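Re: Sorting line at Starkstead, what happens to the benches?

List: workplace-tech
Sent: Saturday, 14:20

Replying to the message from the Gesbridge branch, quoted underneath with my answers after each part. I've worked at the Starkstead textile depot for 17 years, the last 4 of them as a rep, so take this as one site's experience. Other depots will have gone about it differently.

> We've been told the automatic sorter is coming to us in May. Management
> say no job losses. What did that mean in practice at your place, and did
> they stick to it?

They stuck to it as far as the wording went. Nobody on a permanent contract was let go. What they did do was stop renewing the agency contracts, and when people left of their own accord the posts weren't filled. If you only get "no compulsory redundancies" in writing, that is all you have. Ask for the headcount by shift, and ask what happens to the temps, before you sign anything.

The sorter itself does the long middle part of the job. Bags come in, the belt carries single items under the sensor, and they get blown into bins by fibre type. It is quick on shirts, sheets and jeans. It is poor at anything with padding, two layers or a hard part sewn in, and it can't do anything with a garment that has another one stuffed inside it.

> Our older members are on the picking benches. Is there still bench work
> afterwards?

Yes, but it is different work and there is less of it. Before, a picker saw everything, good and bad, and the easy pieces gave you a bit of a rest between the awkward ones. Now the easy pieces go down the belt and the bench gets what the machine spits out, along with the mixed heaps that have to be pulled apart by hand first. You get clothes tangled up with boxes and all sorts, because people clear out a room and put the lot in one bag.

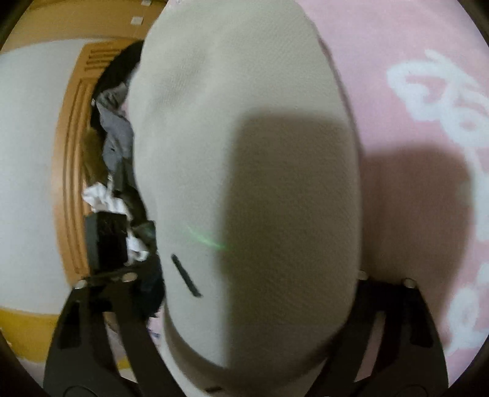
The rate was the first real argument we had. The target for the benches had been set at 381 pieces a shift, and they carried it over unchanged after the sorter went in. With all the simple items gone it couldn't be done. It took 3 meetings to get it dropped and replaced with a time allowance for each cage. My advice is to get the old target suspended on the day the machine starts, and not to wait for figures to show it is wrong.

The second argument was grading. Under the old agreement the bench was the lowest grade in the building. We said that if the work left over is the part that needs judgement, it should be paid as such. We got one increment. We asked for two.

> Has anybody's body suffered for it, or is it lighter?

Both. There is much less walking and hardly any lifting of full bags now that the tipper does it, and the people with bad backs say they would not go back. Wrists and thumbs are worse. Pulling knotted fabric apart for a whole shift is hard on the hands. We now swap between bench and belt every 2 hours, which helps, though supervisors forget when it's busy and you have to keep on at them.

Noise is another thing to raise early. The air jets are loud and ours ran for weeks before a proper reading was taken. Get the reading done in the first week, with the doors shut, at the position where people stand.

> They keep mentioning Mösli as the model. Does anyone know what was
> agreed there?

I have only seen the summary that went round this list. As I read it, Mösli got paid training time for everyone, including the night shift, and a clause saying the belt data can't be used for discipline. We have the first and not the second. Ours is "under review". Please try for that clause while they still want your cooperation. After the machine is bolted down you have a lot less to bargain with.

One more point you didn't ask about. When the belt stops, who is allowed to clear it? At first we had to wait for the engineer from the Cirville site and people stood idle, then got blamed for the lost hours. Now there are trained operators on each shift who can isolate it and clear a jam, and they get an allowance. Put that in your list.

I can send our bench rotation sheet and the wording on time allowances to anyone who wants them. Write to me off list, as attachments get stripped here.

Bench rep, Starkstead depot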